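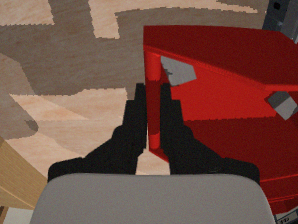

## 1. 보고 개요

본 보고는 Vomidby의 장비·소프트웨어 검토 지원금으로 진행 중인 Praltik 그리퍼 키트 및 Grube 시뮬레이션 모듈 검토 과제의 중간 경과를 정리한 것이다. 수행 기관은 Sikari이며, 작성은 Kipchumba Kimaro, 기술 검수는 Sharon Simiyu가 맡았다. 보고 대상 기간의 마감은 9월 말이다.

과제의 목적은 Praltik 키트를 용기 이송 작업에 도입할 수 있는지 판단하는 것이다. 실물 키트를 구매하기 전에 Grube 상에서 파지 정책의 학습과 평가를 먼저 수행하고, 그 결과를 근거로 구매 여부를 Vomidby에 제안한다. 이번 기간의 작업은 모두 시뮬레이션에서 이루어졌고, 실기 시험은 다음 기간에 배정되어 있다.

요약하면 다음과 같다.

- 용기 파지 과업의 환경 구성과 기준 정책 학습을 완료하였다.
- 기준 정책 평가 1000회를 마쳤으며, 실패 유형 분류가 진행 중이다.
- 조명·그림자 설정과 접촉 판정 방식에서 각각 문제를 확인하였다.
- 예산 변경은 없다. 일정은 한 항목이 지연되었다.

## 2. 과업 정의

과업은 나뭇결 무늬의 밝은 작업면 위에 놓인 붉은 용기를 두 손가락 그리퍼로 잡아 지정 위치로 옮기는 것이다. 용기 안에는 회색 블록이 들어 있다. 정책은 용기의 좁은 끝 쪽으로 접근하여, 세로로 선 가장자리를 두 손가락 사이에 두고 닫는다.

넓은 면을 잡는 방식은 초기에 검토한 뒤 제외하였다. 손가락 개폐 폭이 용기 폭에 미치지 못하고, 상부 테두리를 위에서 누르는 자세에서는 내용물 쪽으로 손가락이 들어가 블록과 간섭하는 경우가 있었다. 좁은 끝을 잡는 방식은 간섭이 적은 대신 무게중심에서 멀어지므로 들어 올릴 때 용기가 기울기 쉽다. 허용 기울기는 과업 정의서의 값을 그대로 적용하였으며 이번 기간에 수정하지 않았다.

성공 조건은 두 단계로 나눈다.

1. 파지 성공: 양쪽 손가락의 접촉력이 모두 하한을 넘은 상태가 규정 시간 동안 유지될 것.
2. 이송 성공: 파지 성공 이후 용기가 목표 영역에 놓이고, 블록이 용기 밖으로 나오지 않을 것.

이송 성공은 파지 성공을 전제로 집계한다. 파지 판정을 통과하지 못한 채 용기가 밀려서 목표 영역에 들어간 시행은 실패로 처리한다.

## 3. 환경 구성

### 3.1 그리퍼 모델

Praltik이 제공한 모델은 회색 하우징과 검은색 손가락 두 개로 구성되어 있다. 시각 메시와 충돌 메시가 분리되어 있으며, 배포본의 충돌 메시는 손가락 끝부분의 단 형상을 하나의 볼록체로 단순화하였다. 이 상태로는 얇은 가장자리를 잡을 때 손가락 측면에서 실제보다 이른 접촉이 발생하였다. Sikari에서 손가락 상단을 별도 볼록체로 나누어 다시 작성하였고, 수정본은 Praltik에도 전달하였다. 공급사의 반영 여부는 회신을 기다리고 있다.

관절 감쇠와 최대 파지력은 공급사 기본값을 사용하였다. 기본값의 타당성은 실기 측정 없이는 확인할 수 없다.

### 3.2 용기와 내용물

용기는 강체로 모델링하였다. 벽면의 탄성 변형은 고려하지 않는다. 내용물 블록의 질량과 초기 자세는 시행마다 무작위로 부여한다. 초기 배치에서 블록이 벽면과 겹치는 경우에는 시뮬레이터가 첫 스텝에서 큰 반발력을 계산하여 블록이 튀어 나갔다. 배치 후 안정화 구간을 두고 잔류 속도가 기준을 넘는 초기값은 폐기하도록 수정하였다.

### 3.3 시점과 렌더링

정책의 입력은 손목 쪽 시점의 컬러 영상과 관절 상태이다. 이 시점에서는 하우징이 화면 하단 중앙을 크게 차지하고, 파지 순간에는 용기 가장자리의 일부가 검은 손가락 사이에 놓인다. 색 대비만으로는 손가락이 가장자리에 닿았는지, 근접해 있을 뿐인지 구분하기 어렵다. 영상 기반 접촉 판정을 보조 지표로 쓰려던 계획은 이 때문에 보류하였다.

그림자 경계는 Grube 기본 설정에서 톱니 모양으로 나타난다. 작업면의 햇빛 무늬와 용기 안쪽의 명암 경계 모두에서 같은 현상이 보인다. 그림자 맵 해상도에 따른 것으로 판단되며, 해상도를 올리면 경계가 완화되지만 렌더링 시간이 늘어난다. 학습 중에는 기본 설정을 유지하고, 최종 평가용으로 고해상도 설정을 별도로 두기로 하였다.

## 4. 학습 및 평가 경과

### 4.1 데이터

기준 정책의 학습에는 원격 조작으로 수집한 시연 1555건을 사용하였다. 시연은 전량 Grube 안에서 수집하였다. 파지 판정을 통과하지 못한 시연은 건수에 포함하지 않았다. 저장 형식은 Praltik의 배포 도구를 따르되, 접촉력 채널은 기본 형식에 없어 추가하였다.

수집 도구에서 확인한 결함은 다음과 같다.

- 일시 정지 후 재개하면 영상과 관절 상태의 시각 정보가 한 스텝 어긋난다. 재개 구간을 포함한 시연은 후처리로 정렬하였다.
- 초기화 명령이 그리퍼 개폐 상태를 복원하지 않는다. 초기화 스크립트에 개방 명령을 추가하여 우회하였다.
- 저장 중 디스크 여유 공간이 부족해도 오류를 반환하지 않는다. 현재는 수집 시작 전에 여유 공간을 점검한다.

### 4.2 평가 조건

평가는 용기 위치와 방향, 블록 초기 자세, 광원 방향을 무작위로 하여 수행하였다. 난수 시드는 모두 기록하였으므로 개별 시행의 재현이 가능하다. 다만 물리 연산을 병렬로 실행하면 동일 시드에서도 접촉 이후의 궤적이 달라지는 사례가 있어, 실패 분석용 재현은 단일 프로세스로만 수행한다.

### 4.3 결과 처리 상태

성공률은 이번 보고에 싣지 않는다. 충돌 메시를 수정하기 전과 후의 시행이 평가 집합에 함께 들어 있으며, 두 조건을 합산한 값은 의미가 없다. 수정 전 시행은 현재 재실행 중이다. 확정치는 다음 보고에 조건별로 기재한다.

실패 유형의 잠정 분류는 아래와 같다.

| 유형 | 내용 | 처리 방향 |
|---|---|---|
| 접근 오차 | 손가락 한쪽이 용기 가장자리 바깥면에 먼저 닿아 용기를 밀어냄 | 접근 구간 시연 보강 |
| 얕은 파지 | 손가락 끝부분만 접촉하여 상승 중 미끄러짐 | 파지 깊이 조건 추가 검토 |
| 기울어짐 | 상승 직후 용기가 허용 기울기를 초과함 | 상승 속도 제한 |
| 내용물 이탈 | 이송 중 블록이 용기 밖으로 나옴 | 기울어짐 유형과 통합 여부 검토 |
| 물리 오류 | 관통 또는 비정상 반발 | 집계 제외, 별도 기록 |

명암 차이가 큰 초기 조건에서 접근 오차가 늘어나는 경향이 의심된다. 용기 안쪽이 밝은 영역과 어두운 영역으로 나뉘면 정책이 명암 경계를 벽면 모서리로 취급했을 가능성이 있다. 광원만 바꾸고 나머지 조건을 고정한 비교 시험을 아직 실시하지 않았으므로 원인으로 확정하지 않는다.

## 5. 공급사 지원 및 제품 평가

Praltik의 기술 문의 응답은 약 7일이 걸렸다. 계약서에는 응답 기한이 명시되어 있지 않다. 본 계약으로 진행할 경우 기한 조항을 넣을 것을 권고한다.

문서 품질은 항목별로 차이가 크다. 설치 절차와 관절 인터페이스 설명은 그대로 따라 할 수 있는 수준이다. 접촉 파라미터 항목은 변수명만 나열되어 있고 단위가 빠진 곳이 있어 소스 코드를 직접 확인하였다. 힘 제어 모드는 문서에 기재되어 있으나 배포본에서 활성화되지 않았으며, 공급사는 차기 배포본에 포함할 예정이라고 답하였다. 본 검토에서는 위치 제어 모드만을 평가 대상으로 한다.

Grube의 라이선스는 동시 실행 인스턴스를 20개로 제한한다. 학습 단계에서는 지장이 없었다. 평가 재실행과 시연 수집을 같은 기간에 수행하면서 대기 시간이 발생하였고, 수집 작업을 일요일로 옮겨 충돌을 피하였다. 추가 라이선스 구매는 현 단계에서 요청하지 않는다.

## 6. 일정 및 예산

환경 구성과 기준 정책 학습은 계획대로 종료하였다. 평가는 충돌 메시 수정에 따른 재실행으로 지연되었으며, 실기 시험 준비와 병행하여 처리한다. 최종 보고 시점의 변경은 요청하지 않는다.

지출은 라이선스 비용과 연산 자원 사용료, 인건비에 한정되었다. 실물 키트 구매비는 집행하지 않고 이월한다.

## 7. 위험 요소

- **강체 가정:** 실제 용기의 벽면이 파지력에 의해 변형되면 접촉 면적과 미끄럼 조건이 달라진다. 실기 시험 첫 단계에서 변형량을 측정한다.
- **파지력 기본값:** 공급사 값과 실측값의 차이가 크면 학습 데이터의 일부를 다시 수집해야 한다.
- **시점 가림:** 하우징과 손가락에 의한 가림은 실기에서도 발생할 것으로 예상한다. 보조 시점 추가는 키트의 표준 구성을 벗어나므로 별도 견적이 필요하다.
- **힘 제어 모드:** 차기 배포본의 시점이 확정되지 않았다. 구매 판단의 전제로 삼지 않는다.

## 8. 다음 기간 작업

1. 수정 충돌 메시 조건의 평가 재실행을 완료하고 조건별 성공률을 확정한다. 담당은 Kimaro이다.
2. 광원 방향만을 변수로 한 비교 시험을 실시한다. 고해상도 그림자 설정을 함께 적용한다.
3. 상승 속도 제한을 적용한 정책과 기준 정책을 동일 시드로 비교한다.
4. Praltik 대여 장비로 파지력과 개폐 속도를 측정한다. 측정 절차서는 Simiyu가 작성하며 초안은 검토 중이다.
5. 접촉력 채널을 포함한 저장 형식의 명세를 정리하여 Vomidby에 제출한다.

Vomidby에 요청하는 결정 사항은 한 건이다. 대여 장비의 운송 보험료를 현 예산의 예비 항목에서 집행할 수 있는지 회신을 바란다. 회신 전까지 장비 인수 일정은 잡지 않는다.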